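Norkgate HG-3 Hand-Held Gripper Tool
Home > Data collection hardware > Hand-held grippers > HG-3

Product code: HG-3
Sold as: single unit, or matched pair (left and right)
Lead time: on request

The HG-3 is a trigger-operated, two-finger gripper with a camera mount above the jaws. It is carried by a person and records the same view that a wrist camera would give on an arm. Recordings can be replayed on any arm fitted with the matching HG-3R motorised head, which has the same finger spacing and the same camera offset.

This page covers the standard model and the results of our comparison with the older HG-2. For spare fingers and mounts, see the Accessories page.

What has changed from the HG-2

The trigger linkage is now a single pull rod. The HG-2 used a cable, which stretched with use and had to be re-tensioned. Maximum opening has gone up from 72 mm to 86 mm. The camera mount is fixed with two screws and a locating pin, so it returns to the same place after removal. The HG-2 mount was held by a clamp and needed a fresh calibration each time it was taken off.

The finger pads are softer than before and can be changed without tools. Pads from the HG-2 do not fit.

Comparison test

The two models were compared at our Plerarton workshop by Rawan Dabbas and Omar Sabbagh. Each operator used both tools on the same set of jobs: picking up small parts, moving open containers, folding cloth and closing lids. The order was swapped between operators. The same camera and lens were used throughout, set to the same exposure.

Thin-walled containers gave the clearest difference. The HG-2 has a hard stop at the end of its trigger travel, and operators tended to pull through to it, which bends a plastic rim inwards. The HG-3 has a spring over the last part of the travel. Operators could hold a rim with less force and keep it there while the container was moved.

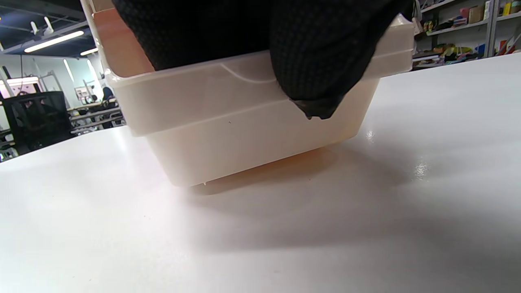 Low approaches close to the table were also easier with the new body. The underside has been cut back behind the jaws, and the handle is set at a steeper angle, so the wrist stays clear when the fingers are near the surface. Dabbas noted that the HG-2 handle touched the table on several of the low picks and had to be tilted, which changed the camera view from one recording to the next.

Small parts showed little difference. Both tools will pick up an M3 screw lying flat, and both will drop it if the pads are dirty.

Cloth was slightly worse on the HG-3 with the standard pads. The softer material grips well but lets go slowly, and a single layer can cling to one finger when the jaws open. The ribbed pads cure this and are recommended for any work that is mainly fabric.

Specification

Jaw opening: 0 to 86 mm
Finger length: 73 mm from the jaw plate
Finger type: parallel, interchangeable pads
Trigger: single pull rod, sprung end stop
Jaw position sensor: magnetic, absolute
Camera mount: two screws and locating pin
Handle: left-hand or right-hand, state when ordering
Connection: USB-C, locking
Power: from host

Notes on use

Bright, shiny table tops can upset automatic exposure at low angles. Lock the exposure before starting a session. If tracking is done from the camera picture, check that enough fixed background stays in view when the tool is close to a large object. A container that fills the middle of the view leaves little for the tracker to work with, and drift should be checked at the end of each recording.

Knitted gloves may be worn. The trigger guard on the HG-3 is wide enough for a gloved finger. Loose fingertips should be kept out of the jaw area.

Zero the jaw sensor with the fingers fully closed after each change of pads. The sensor holds its zero when unplugged.

Known limits

The HG-3 is not sealed and should not be used with liquids. The locking USB-C plug fits Obeidat and Paseck recording packs from the current range; older Paseck packs need the short adaptor lead, sold separately. Firmware from the HG-2 must not be loaded.

In the box

HG-3 tool
One pair standard pads, fitted
One pair ribbed pads
Camera mount with screws and pin
USB-C lead
Calibration card

Ordering and loans

A demonstration pair can be borrowed for around two weeks. Contact Afaf Sleiman for loans and Sudheer Menon for technical questions, including drawings of the mounting face. Trade-in of HG-2 units is open until the end of May.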